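Sorting group, weekly minutes
Wednesday, November 10, 2021
Here: Þórey Kvaran, Oddur Damgaard, me (typing, sorry for the typos)

1. Unevau results. Oddur ran 420 picks on the chargers and phone-shaped blocks, and 246 came from the new way of choosing a grasp, where the policy gets a second look before it closes.
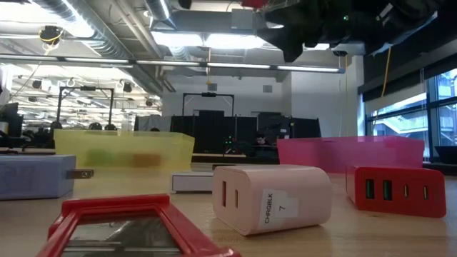
Þórey likes the second look but wants it scored apart from the June runs, and I'm with her! Chargers with prongs stay in their own column. 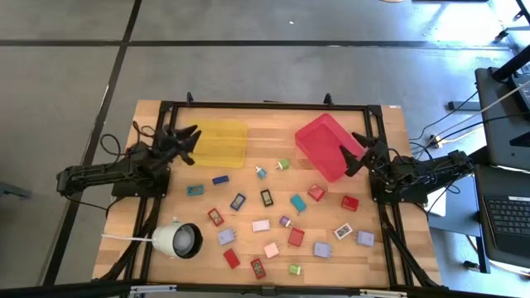

2. Next round. We argued a bit over how messy the start should be (I want messier). Settled on six layouts per arm, same scoring sheet. Oddur writes it up, Þórey checks his numbers.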